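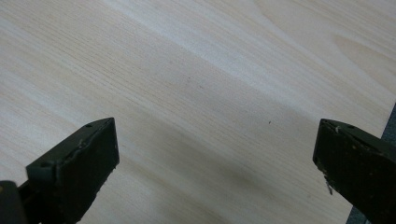
Raka Table Oil, low sheen

Home > Timber care > Indoor oils > Raka

Raka is a hardening oil for indoor timber furniture, made for people who would like their table to look like a table and less like something dipped in toffee. It goes on with a rag, dries to a low sheen and keeps most of the colour you paid for. Sold in a 1 litre tin by Stedico, who also make the rag, though any old T-shirt will do the same job and we have told them so.

Good for: desks, dining tables, bookshelves, bedside tables, stools.

Not good for: decks, outdoor settings, floors, anything already varnished. Oil can't soak through varnish. It will sit on top and stay sticky until you give up and sand it, and you will give up.

A word on colour

All oils warm timber up a bit. On pale timbers such as ash, pine and hoop pine, clear Raka takes the surface a shade towards honey. If you want it to stay as light as it was in the shop, choose the Pale tint, which has a little white pigment in it. Stir it properly. The pigment sinks to the bottom of the tin and has no interest in helping you.

Do a test patch underneath the table first. We say this to every customer and estimate that four have listened.

How to use it

Sand with the grain, finishing on a fine paper. Vacuum, then wipe down with a barely damp cloth and let the timber dry. Wipe on a thin coat. Wait 10 minutes and wipe off everything that hasn't soaked in. Leave overnight and do it again. Light use is fine after two days, but keep hot mugs and wet glasses off for a fortnight.

Thin means thin. A tin covers more than most people think, and nearly every complaint we get is a second coat put on like jam.

Lay used rags flat outside to dry before binning them. Oily rags left in a heap can catch fire by themselves. No joke on this one.

Looking after it

Dust, crumbs and pen marks come off with a soft cloth and mild soap. Skip the spray polish, which leaves a film the next coat of oil won't like. Desks want a fresh coat once a year or so, and we suggest April, when the summer visitors have gone home and left their rings behind.

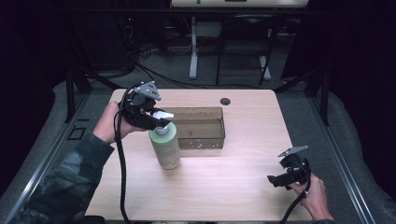

A pale timber tabletop with a rounded front edge and a cable hole.

Mind the edges and any cable holes when you re-oil. Bare end grain drinks more than the top does, and oil likes to gather inside a hole and run down the underside while you admire your work.

Sizes and stock

1 litre, Clear - in stock
1 litre, Pale - in stock
250 ml, Clear - back on Fri 13 August, which we did not choose
Pisico sanding pads, pack of 40 - in stock
Buthelezi hard wax, for scratches - low stock

Pick up in store or have it posted. Tins travel by road only, so allow extra time for Tasmania.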